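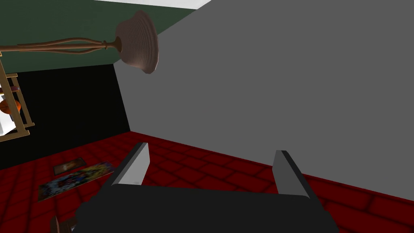

Brastau opens its simulated rooms to home helpers

A small team that has spent the better part of two years teaching a robot arm to tidy up after people is asking members of the public to lend a hand, or more exactly to lend an evening or two and a reasonably steady wrist. The project is called Prustar, and it is run by the robotics workshop at Brastau, above the old seed merchant's on the quay. From October, anyone with an ordinary computer and a game controller will be able to log in from home, take charge of a gripper in a computer-made room and show it how a job ought to be done.

The jobs are humble ones. Pick a picture up off the floor and lean it against the wall. Put a piece of fruit in a bowl. Move a small box from one shelf to the next without knocking its neighbour. Each attempt is recorded from start to finish, every movement of the arm along with everything the gripper's own view takes in, and the good attempts go into a growing collection from which the learning system takes its lessons. The workshop calls them examples, plain and simple, and at the last tally there were 2776 of them.

"People expect something very grand when they come up the stairs," said Tahmineh Bahrami, who leads the project and who kindly made tea for your correspondent before settling down at the controls. "Then they see me spending ten minutes trying to get hold of the edge of a poster, and I think it cheers them up a bit."

The rooms themselves are a large part of the charm. There are 82 of them so far, and no two share quite the same walls, floor or furniture. The program that builds them draws from a long list of colours and household objects and puts them together with, it must be said, very little regard for taste. One has a deep red tiled floor, a plain grey wall on one side, and on the other a wall that is black below and a dark, muted green above, with a mauve-brown lamp hanging in front of it and a couple of pictures lying flat on the tiles. Another, which has become something of a favourite among the regulars, is lemon yellow from top to bottom and contains a single armchair.

This variety is quite deliberate. Deepak Yadav, who writes the room-building program, explained that an arm taught in one tidy white room will learn a great deal about that room and rather little about anybody's house. In the early months the team had only a handful of settings, all of them pale and sensible, and the system did well in every one. Then it was shown a room with a dark floor and would not so much as reach for a cup. Deepak went home that night, he said, and made a list of every floor he could remember from every house he had ever lived in, his grandmother's included, and most of them are now in the program.

He is also fond of what he calls the awkward placings. Things get put down at odd angles and overlapping one another, or pushed into corners where the arm has to come at them sideways. Flat things on a floor are the hardest of the lot. A picture or a sheet of card offers hardly anything for two fingers to close on, and the person at the controls has to find an edge, tip the gripper just so, and slide one finger under before bringing the other down. A good attempt takes 27 seconds in Tahmineh's hands. Mine took a good deal longer, and ended with a picture frame wedged behind a bookcase, but I was told very kindly that everybody does that the first time.

Failed attempts are kept too, in a separate store. Of the 2776 good examples, 1746 involve lifting something from the floor, and the team would dearly like to even things up with more work at shelf and table height. Shelves call for a different sort of patience – there is usually something standing close by on either side – and the present helpers, nearly all of them from the workshop or from the evening class it runs downstairs, have had rather a lot of practice at the floor jobs and are getting a little tired of them.

Hence the call for new hands. The workshop is especially keen to hear from people who have never steered a robot of any kind. Everyone in the present group has fallen into the same habits, Tahmineh said, coming in from the right and pausing just before closing the fingers, and the learning system has picked up both habits faithfully. The pause in particular has become a bit of a sore point. She would like to see some left-handers, some knitters, some people who are in the way of handling delicate things for a living, and a few teenagers if their parents can spare them.

Helpers will be given a short practice room to begin with, and can stay in it for as long as they please. After that they will be sent a job at a time, with a line of plain instruction at the top, such as "pick up the smaller picture" or "put the orange thing on the top rung". An attempt can be thrown away and started afresh at any point, without anybody being any the wiser. Most people do three or four jobs at a sitting before their thumbs begin to complain, and there is no lower limit. Under-sixteens are welcome with a grown-up's say-so.

What is recorded is the movement of the arm and the contents of the made-up room, together with a helper number. There is no recording of voices or faces, and anyone who changes their mind can write in and have all their attempts taken out of the collection.

The collection is being put together with two partners. Albers, the firm that makes lifting aids for people who find bending difficult, is paying for the computers and hopes to use the results in a floor-level picker for the home. Stiltero, a much smaller outfit of four people, has built the controls page and looks after the store of examples. Both have agreed that the finished collection will be free for schools and colleges to use, which Tahmineh was very firm about from the outset, having once taught in a school where the robotics cupboard held one broken buggy and a box of wheels.

As to how a system brought up entirely on invented rooms will manage in a real one, the team is hopeful and fairly frank. A real arm stands on a bench at the back of the workshop, and each month the latest version of the system is tried out on it with a tray of ordinary things from the kitchen. It is good with cups and tins. It is less good with anything that bends, and last month it made three attempts at a tea towel before giving up and going back to its resting position. Deepak is now working on softer materials for the rooms, and has been spending his lunch hours dropping tea towels on the floor and looking at how they land.

There will be two open evenings at the workshop before the home scheme begins, both from half past six, with the controls set up on three desks so that people can try their hand and ask whatever they like. The stairs are steep, but the same set-up can be brought down to the ground-floor classroom for anyone who asks beforehand. There will be tea, and Tahmineh has promised a cake of some kind, though she would not be drawn on the flavour.

Names for the home scheme can be left at the workshop desk or with the evening class. Helpers should say what sort of controller they have, and whether they are left- or right-handed. The first jobs will go out in October, beginning with shelves.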